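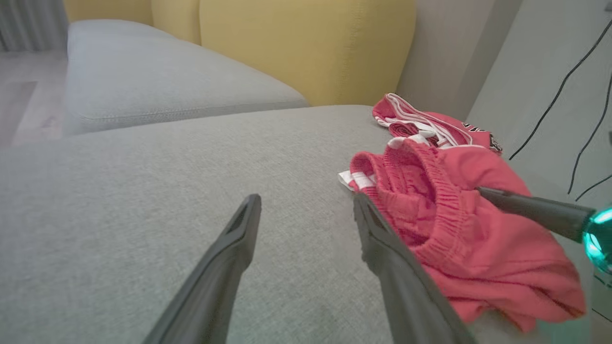
4. Setting up the sofa task

This section covers the laundry pick-up for the Ralex student round. It assumes you have finished section 3, that the Holub arm moves when told and stops when told, and that you have read the part about the stop button. If you skipped the part about the stop button, go and read it now. We'll wait.

4.1 Preparing the seat

1. Clear the seat cushions of bags, phones and team members.

2. Lay two garments on the grey seat. Drop them from about knee height and leave them alone. Folding them nicely is good manners and terrible training. A neat square of cloth teaches Holub to pick up neat squares of cloth, and the Ralex judges do not own any.

3. Make sure at least one waistband can be seen from the wrist camera. Gathered elastic gives the fingers something to close on.

4. Push the seat cushions fully back. A gap between them will swallow a fingertip, and then a lunch break.

Note: Use club garments only. Chantelle Radebe keeps a bag of them in the Mesness cupboard. Your own hoodie is not covered by anything.

4.2 Opening and lining up the fingers

5. Start Fladada and choose the profile "Soft, seat height". The profile called "Soft, seat height NEW" is older. Please don't ask.

6. Set the finger opening to 50 and wait for the number on screen to settle.

7. Lower the gripper slowly until the tips are just above the fabric. Stop there. Both tips must be in view in the wrist camera, with the cushion seam behind them.

8. Check that the fingers clear the backrest. If they don't, raise the arm before you turn the wrist. Doing it in the other order is how the backrest got its first name.

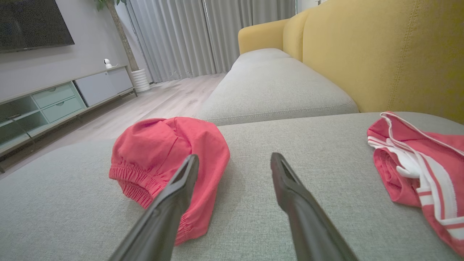 Fig. 2. Fingers open over the seat, one garment to each side.

Caution: Keep drawstrings and loose loops out of the finger joints. If one gets in, press stop, cut the power and free it by hand. Do not try to drive it out in reverse.

4.3 Recording a run

9. Say "recording" out loud. It does nothing for the software, but it stops people sitting down.

10. Press Record and guide the arm to one garment. Close the fingers, lift, hold for 5 seconds, lower and open.

11. Press Save. If Fladada shows error 3382, the disk is full. Move the old runs to the shared drive; do not delete them, however bad they are. Eftychia Papadakis is fond of the bad ones and uses them in the April talk.

12. Drop the garments again and repeat until you have 19 saved runs. A missed grasp counts as a run if you label it "miss". Labelling it "nearly" will get it sent back to you.

Note: Drawing the curtains part-way through a session changes the light and spoils the comparison. Pick open or closed at the start, write it in the log, and defend your choice against whoever complains.

Continue to section 5, Packing up, even if it is late.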